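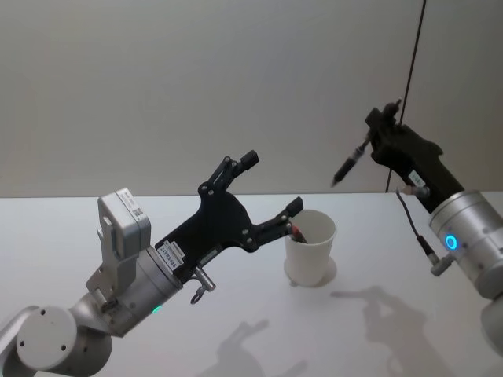 Granance Help > Home and Desk > Storage

Paper cup as a holder for markers: how to stop it from falling over?

Asked by Veronica Mocanu
Viewed 1,287 times

Good evening to all. I have a small question and I hope it is not too silly for this section.

I work at a plain white table which stands against the wall. I do not like to have many things on it, so for my markers I use a white paper cup, the usual kind which is narrower at the bottom than at the top. With one marker in it there is no problem. With three or four it begins to lean, and when I take one out in a hurry the cup comes down with all the rest. Last week a black one rolled out without its cap and left a line on the table as long as my hand. I could clean the most of it, but a grey shadow has remained.

I have two questions, then. How can I make the cup heavier without buying a real pen pot? And is it better to keep markers with the cap up or with the cap down? I have always put them with the cap up, because I find the red one faster when I see its red end over the rim. My sister says this is wrong and the ink goes down to the other end.

I should add that I have already tried to glue the cup on a piece of cardboard. It was stable, but it was ugly, and the cardboard began to curl after some weeks. I also do not want to fix anything to the table itself. A tin would be heavier, I know, but the ones I have at home make scratches.

Thank you in advance for your patience with my English.
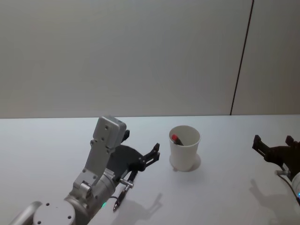 Mackenzie Chan

Put some stones in the bottom. I've got a cup like that by the phone with a handful of gravel in it and it has been there since December. Stick a second cup inside the first so the gravel doesn't show and doesn't get stuck to the pens. Or just buy a mug, they are cheap.

No idea about the caps. Mine go in any way they like.

Comment from Veronica Mocanu: Thank you, Mackenzie. I understand that the stones go between the two cups, is it correct? I have tried it now with dry rice and the inner cup sits a little too high, but it stands much better. I will look for small stones, as I am afraid the rice will bring insects.
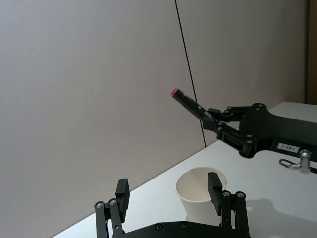

Answer by Drultetti | 2018-05-20 | member from Randville

I can say something on the second question. It depends on the marker. For those which write on paper or cardboard and have only one tip, cap down is fine and the tip stays moist. For whiteboard markers, lying flat is the best way, and a cup is only good for the ones in use that day. If the tip is kept upwards for a long time the ink sinks and the first lines come out pale. When this has happened, close the cap well and leave the marker lying for one night before you throw it away.

With the cap down you lose the colour on some models. I put a small ring of coloured tape on the other end. I did this for 18 markers in one evening and I have not mixed them since then.

For the cup I would not use rice either. Large metal washers are better than stones, as they lie flat and take little height. Five or six are enough for an ordinary cup. At Petrenko they sell them loose, near the screws. Put a circle of paper on top of them, otherwise they make a noise every time you drop a pen in. And keep the number of markers low, four at most, because a full cup is heavy at the top whatever you put at the bottom.

The grey mark on the table: try a little rubbing alcohol on a cotton cloth, first in a corner where it is not seen. Some white surfaces become dull from it.

Comment from Veronica Mocanu: The washers I will buy tomorrow. The alcohol took away nearly everything, only close to the wall there is still a small point. I have marked this answer as accepted.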